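Fletura 开放日参观记录：桌面抓取演示，附几点疑问

发表于 2024年9月6日　作者：夹爪间隙

Fletura 实验室的开放日我报了上午那一场，主要想看桌面抓取。6月他们发过一份技术说明，写得很简略，控制部分只有半页，感知部分基本没写，所以想到现场把几个参数问清楚。先按看到的顺序记，疑问放在后面，有同场参观的请补充或者纠正。

参观流程分三段：签到后先讲安全须知，然后看演示，最后是提问。安全须知讲得比较细，包括参观者站位、谁有权按急停、按下之后由谁复位。复位必须由操作员在控制端确认，参观者按了急停也不会有人追究，这一条讲解时重复了两遍。演示区没有围栏，靠地面标记和讲解员控制距离，我个人觉得对开放日来说偏松，后面再说。

演示用的是一台六轴协作臂，末端是平行夹爪，黑色手指，指面有没有贴软垫我站的位置看不清，问了讲解员，答复是有一层薄橡胶，磨损后整片更换。臂从上方伸下来作业，工作面是一张普通的木纹桌，没有专门做定位工装，桌沿贴了绿色胶带作参考。桌上的物件都是玩具和日用小东西：塑料蔬果、一个灰色圆柱、一个红色挤压瓶、一个红碗。讲解员的说法是选这些东西就是为了让几何形状差得开一些，有圆的，有细长的，有直立容易碰倒的。

任务由操作员在终端上输入，一次一条，比如把某个物件放到碗里，或者把某个物件挪到另一个旁边。上位机收到指令后先出一个抓取位姿，再规划轨迹，再下发。规划这一层用的是 Rastlow，他们自己写的中间件，版本号没有给。
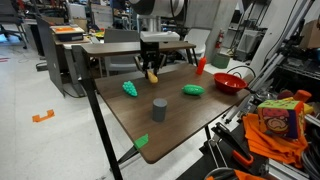 抓取动作的节奏比我预想的慢。从接近段开始明显减速，到闭合前有一个停顿，闭合之后再停一次才抬升。我问停顿是不是在等图像，答复是前一次停顿用来重新估计一次物体位姿，后一次用来读夹爪开度，开度低于阈值就判为空抓，回到接近点重来。也就是说整个过程是分段执行的，段与段之间做检查，段内不做视觉修正。

现场问到的参数如下，讲解员口头给的，没有书面材料：

关节控制周期对应 500 Hz，轨迹点由上位机插补后下发。
训练用的示教数据 640 条，全部在这张桌子上采集，由人遥操作完成。
夹爪在预抓取点的高度按桌面起算 510 mm，这个值写死在配置里，不随物体变化。
末端重复定位 2 mm 以内，指的是加了视觉之后整条链路的结果，不是臂本身的指标。

最后一条我追问过测法。答复是把同一个圆柱放在同一处胶带参考位旁边反复抓放，量放下之后圆柱中心的偏差。这个测法把抓取、搬运、释放的误差全部算在一起，作为系统指标可以接受，但圆柱是所有物件里几何最规整的一个，拿它的结果代表整张桌子，我持保留意见。

再说布置。桌子前方是一块黑色多孔台面，铝型材和夹具都固定在上面，线缆走得不算整齐。左侧还有另一台同类型的臂，我在场期间没有参与演示，讲解员说双臂配合的任务还没有开放给参观者看。台面上堆了一些暂时不用的布和玩具，估计是别的任务的道具。 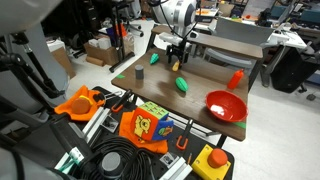
提问环节大家集中问的是泛化。讲解员承认换桌面之后效果会下降，下降多少没有数字。光照也会影响，上午和下午的结果有差别，他们目前的办法是在演示前做一次短标定，时间不长，但必须做。有人问能不能不用标定直接上，答复是能跑，不保证。

我的疑问有这么几条，欢迎讨论。

第一，示教数据全部来自同一张桌子，那么现场看到的抓取有多大成分是在复现采集时的摆放。演示开始前物件是由工作人员摆的，参观者没有机会自己摆。我提过这个要求，讲解员说上午场次时间紧，下午可以试。我没有留到下午。

第二，预抓取高度写死，遇到比较高的直立物件时，搬运路径上的余量够不够。现场没有看到碰撞，但也没有看到夹着东西从瓶子上方越过的动作，路径都是绕的。

第三，空抓判断只看夹爪开度。细长的东西如果夹在边上，开度也会高于阈值，系统会认为抓到了，抬升途中才掉。这种情况有没有第二道检查，没有得到明确答复，讲解员说要回去问。

第四，参观距离。急停盒放在前面台面上，黄色盒子红色蘑菇头，位置对操作员来说合适，对站在另一侧的讲解员来说够不着。既然没有围栏，讲解员手里应该再有一个。

先写到这里。

串级整定
2楼

同场，补充两点。

关于 500 Hz，讲解员原话说的是关节伺服接收指令的频率，上位机出轨迹点的频率低得多，具体没讲。楼主写的“控制周期”容易让人理解成闭环里带视觉的周期，差别很大。分段执行的系统里视觉不在环内，500 Hz 这个数对抓取精度几乎没有说明意义，只能说明臂的接口不差。

停顿那里我的记录和楼主有出入。我记的是闭合后的停顿里除了读开度，还读腕部的力。不过这条我是从旁边另一位工作人员那里听来的，不是讲解员说的，可信度打个折扣。

夹爪间隙（楼主）
3楼

控制周期那句确实写得不严谨，按你的说法理解。

腕部力的问题我问的时候对方只说了开度。如果真读了力，那第三条疑问就不成立一半：物体的重量可以作为第二道检查。但塑料玩具都很轻，靠腕部力判断有没有夹到一个空心的塑料蔬果，信噪比够不够我怀疑。

底座螺栓
4楼

没去现场，看完帖子说个不同意见。

拿玩具蔬果做演示我一直觉得没有多大价值。重量轻，表面摩擦大，不怕夹坏，掉了也没有后果。工业现场要抓的东西有油，有毛刺，有反光，节拍按秒算。楼主描述的这个节奏，接近段减速再停两次，放到任何一条线上都不合格。开放日给外行看可以，写成技术记录意义有限。

另外 640 条示教数据，单从数量讲也不少了，换一个做传统视觉加模板匹配的工程师，这张桌子上这几样东西，花不了多久就能做到同样效果，节拍还更快。

标定板第七格
5楼

回4楼。

模板匹配能做的前提是物件固定、种类固定、每种都有模型。他们想验证的是用自然语言下指令之后系统能不能自己对应到物件，这部分模板匹配不解决。当然，现场的指令集有多大，帖子里没写，如果只有固定几句话，那你的批评成立。

节拍的问题我同意一半。研究平台把速度压低是常见做法，失败样本的成本低，视频也好复盘。但压低到多少、放开之后成功率掉多少，应该报出来。只给低速下的结果，读的人没法判断。

请问楼主，现场指令是自由输入还是从列表里选？

夹爪间隙（楼主）
6楼

操作员用键盘敲的，看上去是自由输入。但参观者不能上手敲，所以不能排除他心里有一张单子。句式比较统一，动词就是放、挪、拿起这几个。有人提议换一个说法，比如不说颜色只说用途，操作员试了一条，系统选对了物件，位姿给得偏，重新规划之后才执行。一条不能说明什么，只作记录。

夜班巡检
7楼

我关心的是安全部分，技术的我不评价。

协作臂在人旁边跑，没有围栏不等于违规，要看风险评估怎么写。限速和限力如果都开了，末端又没有尖锐件，开放日这种用法可以成立。但平行夹爪的手指是朝下的硬件，指尖截面小，夹持点和桌面之间存在挤压区，参观者要是伸手去扶倒下的瓶子，手正好在那个位置。这种情况靠地面标记是挡不住的，小孩更挡不住。

楼主说的讲解员没有急停，我认为是这次安排里最该改的一项。一个按钮在台面上，一个人操作，操作员同时还要看屏幕敲指令，注意力是分散的。建议给讲解员配使能装置，松手即停，比多放一个按钮管用。

底座螺栓
8楼

使能装置我反对。讲解员一边讲一边握着，讲一上午必然出现误松手，演示会不停中断，最后结果是有人拿胶带把它缠住。现场这种事见得多了。老老实实多放一个急停，位置放在参观者和桌子之间，效果更稳。

夜班巡检
9楼

缠胶带是管理问题，不能拿来否定装置本身。按你的逻辑急停也可能被东西盖住，照样要靠管理。

不过误触发率确实要考虑。折中一点：讲解员拿无线急停，外加一台区域扫描，人进到桌边就降到零速。扫描的成本对实验室来说不高，多数单位仓库里都有旧的。

六轴半
10楼

下午场的来报到。楼主没等到的那部分我看到了。

下午允许参观者摆放，限制是物件不能叠放，不能超出胶带参考范围，直立的东西不能贴着碗。我摆了一次，把灰色圆柱放倒了。讲解员没有拦，但说训练数据里圆柱都是立着的。结果第一次判为空抓，退回接近点，第二次夹住了圆柱的一端，抬升过程中转了个角度，没掉，放进碗里的时候磕了碗沿。按他们的判定标准算成功，因为最后在碗里。

所以楼主第三条疑问，至少在我这一次里，夹偏的情况系统没有识别出来，它一路执行完了。有没有读腕部力我不知道，读了也没有用上。

路径绕行的问题我也问了。答复是 Rastlow 里给每个物件都加了统一高度的包络，高度取最高那件的值，所以一律绕，不会从上方越过。简单粗暴，好处是不碰，坏处是东西一密就规划不出来。另一位参观者把几样东西摆得很近，规划直接报无解，操作员手动挪开一个才继续。

串级整定
11楼

统一包络这个信息有用，能解释上午的绕行。那预抓取高度 510 mm 写死就说得通了，接近和撤出都在包络之外，中间只在包络之间走。代价是每次抓取都有一段长的竖直行程，慢主要慢在这里，和停顿的关系没那么大。

放倒的圆柱那次，建议他们把释放后的检查加上，拍一张图比对碗里的物体姿态就行，不用改控制。

标定板第七格
12楼

对“最后在碗里算成功”这种判定说一句。任务层面没问题，但如果同时对外报 2 mm 这个数，两个口径就要分开写清楚。一个是理想物件在固定位置的放置偏差，一个是任务完成与否，中间差着一大截。参观者容易把两个数听成一个，回去转述就变成“什么都能抓，误差 2 mm”。这种转述我已经在别的群里看到了。

底座螺栓
13楼

看了10楼的反馈，修正一下4楼的说法。能让参观者自己摆，还肯把失败当面跑出来，比我以为的要实在。我前年看过 Maldonado 的展示，物件全部用定位座，讲解词和动作严格对表，观众一靠近桌子就有人过来请你后退。那种才是纯表演。

但节拍和轻质玩具的意见保留。至少应该加一两件重一点的，金属的，表面光滑的。夹爪指面那层薄橡胶对付塑料绰绰有余，对付带油的金属件撑不了多久。

六轴半
14楼

金属件问过，他们说有计划，手指要换。目前这副手指的行程限制也比较死，宽一点的东西张不开。红碗他们只当容器用，没有演示过抓碗，我猜就是这个原因，夹碗壁应该能夹，但姿态要从侧面进，现在的抓取位姿只出竖直向下的。

补一条楼主没写的：线缆。沿臂外侧走的那根黑色线缆有一段弯是悬着的，腕部转角大的时候会拉紧。我看到有一次腕部转到一半操作员伸手去看线。问了一句，说是限了腕部转角，软件里限的。

夹爪间隙（楼主）
15楼

线缆我也注意到了，当时没往限位上想。如果腕部转角有限制，那细长物件斜着放的时候，可选的抓取方向就少一半，只能从限位允许的那一侧去凑。对称夹爪转半圈等价，影响应该不大，但靠近限位的地方会出现一次大的反向转动，上午有一次动作看着很别扭，可能就是这个。

回12楼，我在主楼里也是把两个口径挨着写的，确实容易误读，后面引用请以12楼的区分为准。

旧编码器
16楼

请教一下，胶带到底起什么作用？帖子里一会儿说参考，一会儿说范围。如果是给视觉做基准，绿色和桌上的绿色玩具颜色相近，这个选择就有点奇怪。

六轴半
17楼

给人看的，不给视觉用。采集和演示时桌子可能被碰动，胶带用来对位置，另外划一下可摆放的范围。视觉基准是标定时放标定板，标完就拿走。这是讲解员讲的。

旧编码器
18楼

明白了。那桌子和底座之间没有刚性连接？桌子被碰动以后标定就作废，为什么不直接固定。

串级整定
19楼

前面台面上有夹具，橙色手柄的那种，有没有夹住桌腿我没看清。就算夹了，那种夹具防的是慢慢蹭走，防不住人撞一下。所以开场前那次短标定才必须做。

我的看法是这套东西的误差里桌面位置占了不小的一块，比臂本身大。要把系统指标往下压，先把桌子打在地上，比换相机省钱。

夜班巡检
20楼

桌子固定死了，挤压区的后果会更严重，桌子能让一点反而是缓冲。要固定可以，限力阈值得重新评估一遍。

底座螺栓
21楼

这个我同意20楼。

标定板第七格
22楼

有没有人知道数据会不会公开？640 条量不大，放出来别人也好复现。楼主提到的6月那份说明里写的是“视情况”。

夹爪间隙（楼主）
23楼

提问环节有人问过，答复是先给合作方，Jamano 那边在用同一套桌面布置做对照，等两边跑出结果再定。时间没有承诺。

第三条疑问我发邮件去问了，包括腕部力到底读不读。有回复我贴在这个帖子里。

六轴半
24楼

顺便帮问一下重心偏的物件怎么处理，挤压瓶那种，里面要是装了东西，夹高夹低差别挺大。下午那瓶是空的，讲解员拿起来晃过。

夹爪间隙（楼主）
25楼

好，加到邮件里了。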